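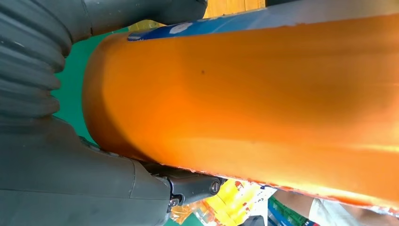 An orange container with a blue label, seen from the robot's wrist, with a person's arm reaching in from below.

Pay the people who teach the robots by the hour

At Howells we pay demonstrators per recording. A demonstrator takes the controls, drives the arm through a packing task, and the attempt is saved for the robot to learn from. The target for a shift is 20 good ones. I think we should stop counting them.

I spent most of June reading through the Clernach set, 1000 recordings of grocery items being picked up and put down. I marked 326 as hurried. In these the arm goes straight for the item, grips it wherever it first touches, and lets go early. Nearly all of them come from the last two hours of a shift. They passed our checks, as the item ended up in the right place and that is all the checks look at.

A robot trained on hurried work will hurry. Briltholm, who supply our arms, let us train on two piles of the same size, 315 recordings each, one taken as it came and one made up of careful attempts. The careful pile gave us fewer dropped cartons. It was a small test and I would like to see it repeated, but it agreed with what the demonstrators had been telling us since the spring.

The usual objection is cost. Hourly pay gives fewer recordings for the money, and Fusa, who buy the data, ask for a number. They could ask for something else. A price per hour of accepted work is easy enough to write into a contract.

Driving an arm well is tiring. Your hands know the weight of a carton and the controls tell you nothing about it, so you have to watch closely and go slowly. People who do that for a living should be allowed to take a second run at an awkward item without losing money over it.

The contract comes up for renewal on Tuesday. I have asked for the per-recording rate to be taken out.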